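KELTELL - The most closely watched finger pads at the Stenby packaging works are due for retirement, and by the look of them they have earned it.

The works said in a notice dated November 13, 2021 that it is changing the way it looks after the gripper on its sample-handling cell, the small automated station that picks up finished cartons, turns them over and puts them down again. It has been doing this since the cell was moved over from the Mottram building. Until now the maintenance plan for the finger pads consisted of one line on a laminated card, which read "check pads."

The card did not say what to check them for. Successive shifts took this to mean that the pads should be present, and they always were.

Matters came to a head in October, when the cell began setting cartons down slightly crooked. The first theory was the cartons. The second was the camera, which was cleaned, recalibrated and cleaned again. The third was the floor, and a spirit level was sent for. The pads were the fifth theory, behind a software update that had not yet been installed.

Under the new plan, the pads come off every 600 operating hours whether or not anyone is suspicious of them. The technician on duty backs out the screws, wipes down the mounting faces, runs a fingertip along each inner edge and writes down what it finds. A pad that has begun to lift at the edge goes in the bin. A pad that has not goes back on, on the same side it came from, which is why the sides are now marked in paint pen.

Both pads are changed as a pair. The works tried swapping only the worse one and found that a new pad facing an old pad grips a carton about as evenly as one new shoe walks. After two days of this the cell had developed a lean, and the second pad was ordered from Prukham, the supplier, by the quicker and more expensive shipping option.

Linkage pins get a drop of light oil at the same time, and the bushings are checked for play by wiggling the arm. The procedure uses the word "wiggling." An earlier draft had a longer term, and two technicians asked what it meant.

The whole job is budgeted at 20 minutes. It can take twice that if the screws have been put back by somebody with strong opinions about tightness, and the plan now includes a torque driver on a short chain. The chain was added after the first torque driver went to help out in the Mottram building and decided to stay there.

Wear has turned out to be a matter of mileage as much as time. The cell makes up to 860 picks on a busy day, and each one drags the inner edges a little way along a corner of cardboard. Cardboard is not known as an abrasive until you have done it all week. The last set had been on the machine long enough that no record could be found of its fitting, although a purchase order for a spare set was discovered in a drawer, along with the spare set.
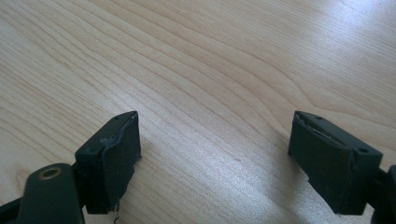

4 min read

Peeling at the upper inner edges, with a lighter layer showing under the dark green, is the sort of thing the new check is meant to catch. So are loose threads along the bottom of a pad. Neither counts as "present" under the revised wording, which asks for edges that are whole and faces that sit flat, and has a box to initial for each.

The spare set has been moved out of the drawer and onto a hook beside the cell, with a tag giving the part number and the date it was hung up. When a set is fitted, the empty hook is supposed to prompt a new order. Stenby says it considered an automatic reordering system and may do so again once the hook has been given a fair trial.

The laminated card has been replaced with a longer laminated card. The old one was kept, and for the time being it is propping up the short leg of the bench where the pads are changed. The spirit level was still there, so the bench has been checked too.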